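Nikola Chmielewska
June 17, 2020

Thread on moving my mother's recipe cards into something the whole family can use. I started in December and finished the typing last night. Putting down what worked before I forget.

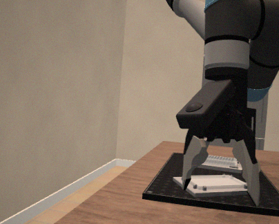
2/ The box had 362 cards in it. I know because I numbered every one in pencil on the back before I did anything else. If you only take one thing from this thread, number the cards first. I dropped the box in week two and had it back in order the same evening.

3/ Most of the cards are in Polish, some in English, and a lot switch halfway down. She moved to Akomcombe in her twenties and you can see the English creeping in. "Dodać 1 cup sour cream." I typed them exactly as written and put the English under each one.

4/ Measurements were the slow part. A "glass" in her kitchen was one particular glass, and my aunt still has it. She filled it with water and weighed the water for me. Mom's spoon is bigger than a tablespoon. I have not settled on how much bigger.

5/ 71 of the cards have no method at all, just ingredients. For those I called people. My aunt knew most of them. Stella Lukumay lived next door to us for years and cooked with Mom on holidays, and she filled in the poppy seed roll and both of the beet soups over the phone.

6/ Stella also told me the plum cake card is wrong. It says 100 grams of butter and Mom always used twice that. I left the card as it is and added a note with Stella's name on it. Same for every correction. The card stays the card.

7/ There were duplicates. Honey cake has 7 versions. I was going to pick one, then my brother and I disagreed about which, so all of them are in. The one marked "Zawadzka" came from a teacher at her school. It's the driest. He likes it, I don't.

8/ Tools: a plain spreadsheet. One row per card, columns for number, title, language, who it came from, ingredients, method, notes. I tried a recipe app first and gave up on it. It kept turning "a handful" into a blank.

9/ I scanned the cards too, front and back. The backs matter. She wrote who came to dinner, what the weather was doing, once a phone number for a plumber. One has a drawing of a pie with arrows showing where to cut it.

10/ Grease stains: leave them alone. I tried blotting one with cornstarch and it lifted some of the ink - the word under it was "vinegar" and now it is barely there. The rest went into sleeves as they were.

11/ Still to do: an index by main ingredient, and the handwriting on nine cards I can't read. I think those are my grandmother's. If anyone here reads old Polish cursive, please message me and I'll send scans.

12/ Somebody asked for the cucumber salad. Slice thin, salt, wait half an hour, squeeze hard, then sour cream, dill, a little sugar, lemon. The card says "lots of dill." Card 44.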